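3.2 Building the cell in a shared workshop

The second goal of the project was to find out whether a towel-handling cell could be put together in a room that other people also use. Ours went up in the Stirnell workshop, and most of the work was ordinary bench work: drilling, leveling, crimping cables and a lot of sanding. We enjoyed it far more than we expected to!

The arm was mounted on an upright at the back of the table, so that the front and both sides stayed open to whoever was teaching it. Jozefína Vaněk cut the tabletop and rounded its corners, a small change with a large payoff – cloth hung over a square corner catches on it, and the first version snagged every towel we owned. The control code, which we call Berkitz, runs on a secondhand desktop computer and keeps the finger speed low whenever the tips are near the surface.

We recorded 224 grasp attempts, in sessions of 36 at most, because the shared room had to be handed back for evening classes. Between attempts the towel was picked up by hand and dropped again, with no effort made to arrange it. We had planned to use a fixed set of starting folds, but the dropped towels gave such a lively mix of shapes that we threw the plan away after 10 trials.

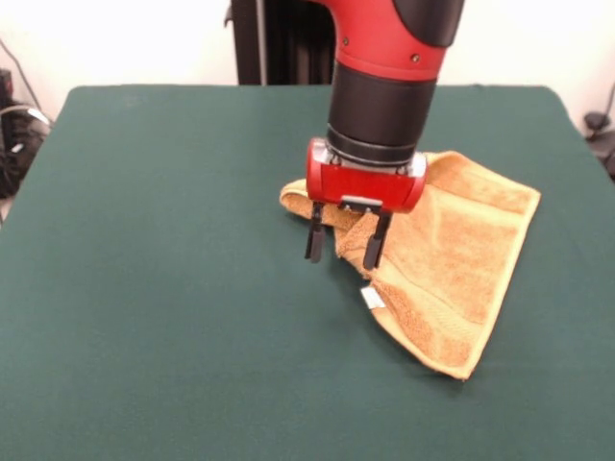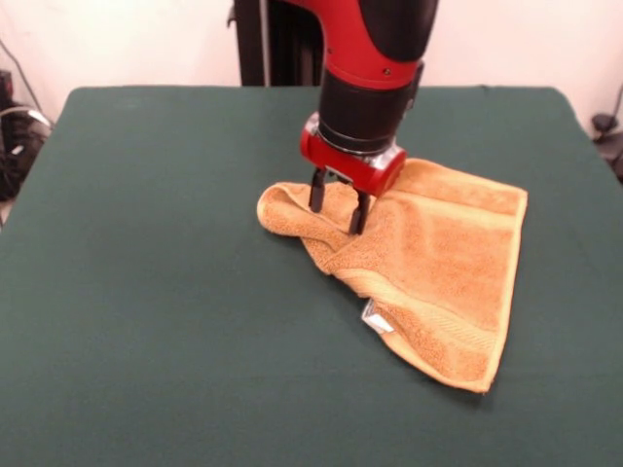 Figure 4. The gripper at work on the terry towel.

Choosing the table covering took longer than choosing the gripper fingers. On bare board the towel slid away as soon as a finger touched it, and a rubber mat held it so firmly that the fingers skidded over the loops. Felt-like cloth sits nicely between the two, and we picked green because an orange towel stands out against it so clearly that Berkitz can find the outline with a plain color threshold. The care label at the hem was a lucky extra: it is small and white, easy to pick out from both fabric and table, and we began using it as a marker for which way round the towel lay. When the label was buried in a fold, the code fell back on the woven band, a weaker cue but still a usable one. The same routine was later tried on dish cloths with the labels cut out, and those results are given in Section 4.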